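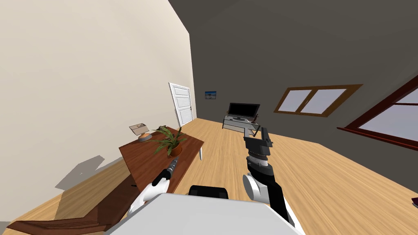 Sunil Ranasinghe wrote in after my last page to ask whether a simulated robot really needs safety rules, seeing as it can't knock over a real lamp or pinch a real finger. Fair question, Sunil! I thought the same for my first few months with Enier, and I ran my arms through furniture like a ghost and never lost any sleep.

Then we tried to take some of those motions over to the real two-arm unit at Radwan, and I spent a long week in May sorting out which of my 2,887 saved runs I'd be willing to play on hardware. The trouble was that I'd never written down what counted as a good run. So now I have house rules. They're written for a home robot with two arms in a furnished room, driven from its own viewpoint, but most of it carries over to other setups.

Before you start a run

Open the room and leave the arms alone for a moment. Look at what's between you and the place you want to go. I say the obstacles out loud, table, plant, TV stand, and yes, people in the next room think I'm strange.

Check your joint speed limits. Enier lets you set these per arm, so it's very easy to slow down the left one, forget the right one, and not find out until it whips past your view. Use the limits of the real arm even if you never plan to leave the simulator. If a task feels painfully slow at those speeds, then it's a slow task, and you want to know that now.

Turn collisions on for everything, including the robot against itself. Some people switch off self-collision to get smoother motion. Please don't! An elbow that passes through the robot's own body makes the whole run worthless on hardware.

Last thing before you move: write down the start pose. I use one line in a text file with the room name, the pose name and my initials. If your view of the room is tilted, write that down too. A tilted view plays tricks on your sense of which way is up, and whoever replays the run should know you were working with it.

One arm works, one arm waits

If only one arm has a job, the other gets parked. Parked means a pose you chose and named, held there for the whole job, with the gripper clear of the furniture and clear of the working arm's path. I like the forearm fairly upright with the elbow in. You may like yours lower, and that's fine as long as you pick one pose and stick with it.

What doesn't count as parked is wherever the arm happened to be when you stopped thinking about it. I had a bad habit of leaving it stretched out in front, and then I'd turn the base and sweep half the room with it.

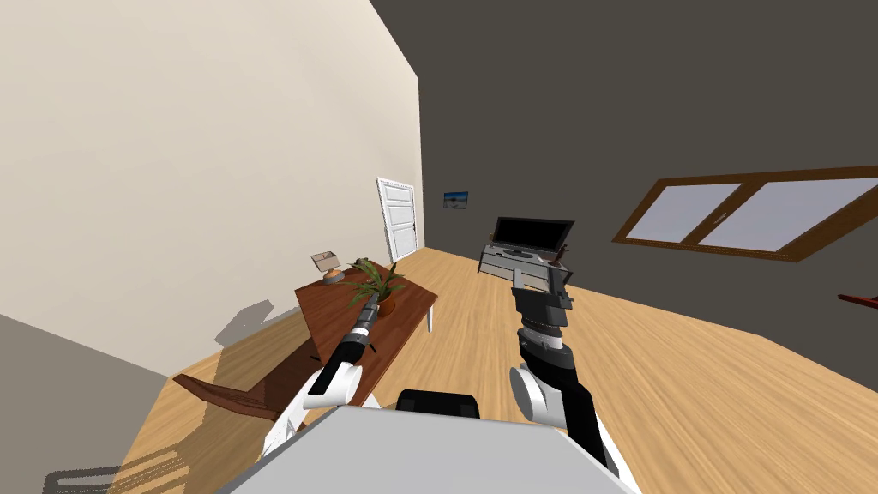

Left gripper at the plant pot, right gripper held upright.

Coming in near something breakable

Treat anything with leaves, a shade or a screen as breakable, whatever the simulator thinks it's made of. My steps:

Stop short of the object and let the arm settle. Count to two if you need to.

Drop to your slow speed. Mine is half of normal.

Come in along one direction only. If you have to fix your height, back out, fix it, and come in again.

Don't turn the wrist while the fingertips are close. Do your turning farther out.

Leave the same way you came in, at the same slow speed. This is the one I break most often (you get the thing done, you feel good, you yank the arm back). Guido Fiore went through a batch of my runs and found that my clumsy moments were nearly all on the way out, so I guess I'm not as smooth as I thought.

Plants deserve their own warning. Leaves reach well past the pot, so plan your stopping point from the leaf tips. If your plant model only has collision shapes on the pot, add a simple box over the leaves as well. It takes a few minutes and it's ugly and it works.

Moving the base

Both arms parked, then move. I don't make exceptions here, even for a tiny nudge sideways. If you can only see one arm from where the camera is, check the joint readout for the other one before you go. Not seeing it doesn't mean it's tucked in.

Keep your drive path over open floor where you can, and give furniture more room than looks necessary. From a robot's own view the table always seems farther away than it is, at least to me.
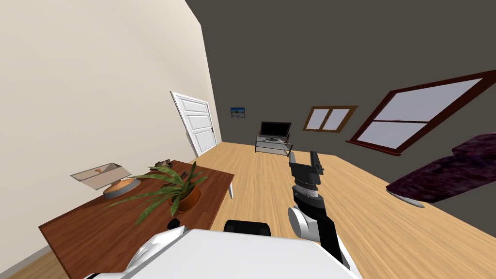

Right gripper raised above the floor, TV stand farther back.

What to keep and what to throw out

I throw out any run with a contact I didn't intend. A brush against the sofa counts. I also throw out runs with a jump in the joint data, and runs where the start pose line is missing. It stings the first time. Out of my last almost 800 runs I tossed 39, and most of those were missing notes, so I can't even blame the robot.

Don't delete them, though. Put them in a separate folder with a word or two on what went wrong. Bad runs are great for teaching a new person what to watch for, and much better than having them read this page twice.

Have somebody else look over a few of your keepers, too. At Radwan we swap, and the rule is that the reviewer's no is final for that run. Arguing takes longer than doing it over.

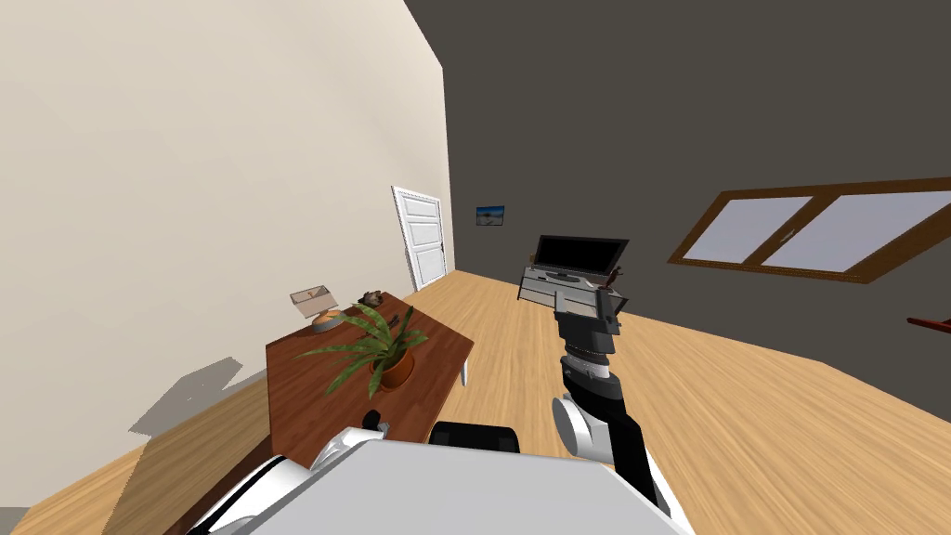
Anastasia Mitsotakis-Vlachou asks in the comments if the parked pose should be the same in every room, or if it's okay to pick a new one to suit the furniture. I keep two, a high one and a low one, and use whichever clears the room better. More than that and I start mixing up the names. Whichever you pick, put it in the start line and don't switch halfway through a batch.

The blank start line file is on the downloads page with my slow speed settings. Change the initials before you use it, please - I've already been sent three batches signed as me.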